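Small Black Things on a White Table

Some people photograph birds. I have an online album of parts, fittings, cases and lids, mostly black, mostly on white tables, and it's been growing since the first winter I rented a bench at Trolascombe. My family has been told it is a hobby. They've been very good about it.

This page is the third batch, and it's given over to rectangles. I had planned to call it something grander, but I've looked at the folder several times and rectangles is what's in it. If you came for the brass hinges, those are in the first batch, and they're still the only thing of mine that anybody has ever asked to print.

A word on the tables. A white tabletop is the best friend a dark object can have, right up until you look closely at the tabletop. Every white surface I've ever worked near has gone a soft grey in a matter of weeks, and no amount of spray brings it back. I bought a bottle of Plunico, which promised on the label to lift anything, and it lifted the finish off my tray. I've since come around to grey. It has a certain lived-in charm, like a good tea towel, and it hides less than you'd hope.

Black is harder. Matte black eats all the light you give it and hands back a hole in the shape of the thing. Glossy black does the opposite and shows you every lamp in the building. Over the years I've settled on letting the reflections fall where they like. A pale streak along the top of a dark block is often the only evidence that it has a top, and I'd sooner have the streak.

There's also the matter of which way round to put a rectangle. You would think the options were limited. I once spent an entire lunch hour turning a battery cover at Pangaribuan, where the light comes in low from the side, and came away with 61 pictures of it. I kept one. It was the first one, naturally.

Now for the batch itself.

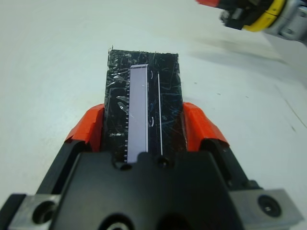 Long side pointing away, held upright by its two edges. The orange-red pads steal all the attention, as anything orange will.
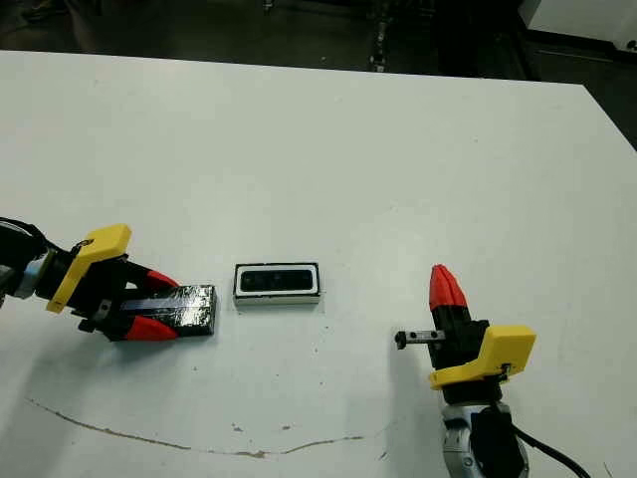 Glossy black tape with a thin blue-grey strip along the top, and a little white-framed tray for company.

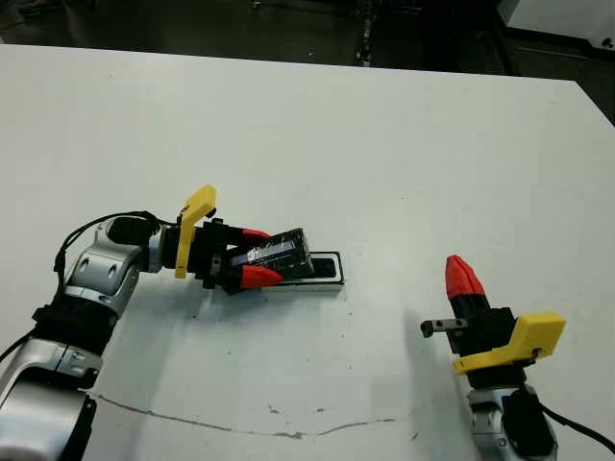
A dark box between red tips, with faint markings on its face that I've given up trying to read.

I've been asked whether there will ever be a batch with some colour in it. There was meant to be. The Skiso drawer organizers came in four shades of green and I had a whole afternoon set aside for them, but the parcel turned up with the grey ones, and by the time I'd finished being annoyed I had grown fond of them. They'll be along in August, if I can get the dust off. The whole collection sits at 812 pictures at the moment, and I keep meaning to bring it down to something a reasonable person could scroll through on the bus.

If you'd like to send in a rectangle of your own, please do. The only rules are that it should be small, it should be dark, and you shouldn't tidy up around it first. I've had some lovely remote controls. I've also had a chocolate bar, which I allowed – it was 60 percent cocoa and very square at the corners.

Last updated: July 3, 2020

Comments (4)

benchmouse
Finally, the rectangles. I've been through the hinges so often that my husband knows the good one by name.

greyscale_gran
Baking soda and a damp cloth for the table, dear. Thirty years of white counters here. Don't scrub in circles.

offcut
The little tray is my favourite. Any chance of a whole batch of trays? I own 30 and would happily lend you the plain ones.

tin lid
Disappointed that you're letting chocolate in. Where does it end? (I have a domino, if you want it.)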